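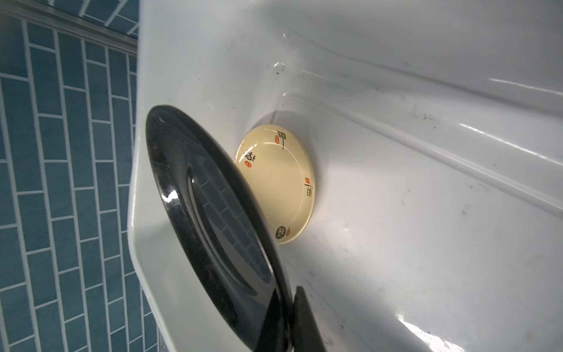 The Cheetham division of Revex has spent two years fitting a series hybrid drivetrain to the Plarico, a light delivery van first sold with a diesel engine only. Rosângela Medeiros leads calibration on the project and has worked on the control software from the first prototype.

The engine never drives the wheels. It turns a generator, which feeds a 400-volt battery pack under the load floor. "People ask what gear it's in," Medeiros says. "There is one ratio, and the motor handles the rest."

Most of her time has gone into deciding when the engine should start. Early software used battery charge alone as the trigger, and drivers complained that the engine would fire at traffic lights and stop again a block later. The current version also reads road speed and cabin heat demand. "Heat was the one we underestimated. In February the heater can ask for more than the van needs to hold 30 on a flat street."

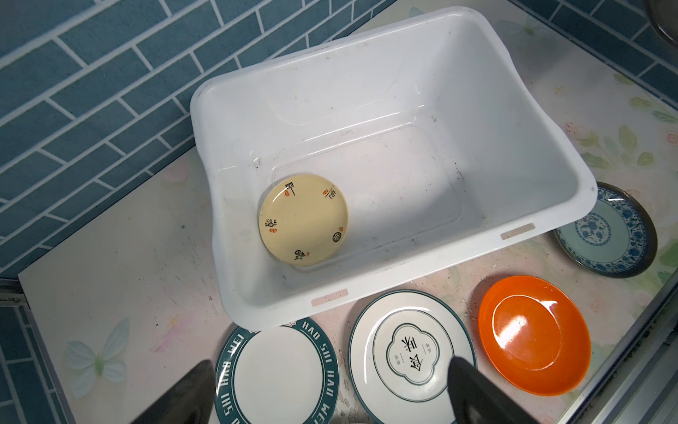 The van weighs 1,986 kg empty, which is 120 kg more than the diesel. Medeiros puts most of the difference down to the battery and its cooling plate. The rear springs were changed to suit, and the brake pedal map was redone twice to smooth the handover between regeneration and the discs.

"At low speed you felt a step. It was small, but on a delivery route you'd feel it 400 times a day."

A second supplier, Okby, makes the inverter. Its first units derated too early on long climbs, and a revised coolant path is now under test. Medeiros would not give a date for sign-off. She expects the next round of hill work to use a fully loaded van and the production radiator.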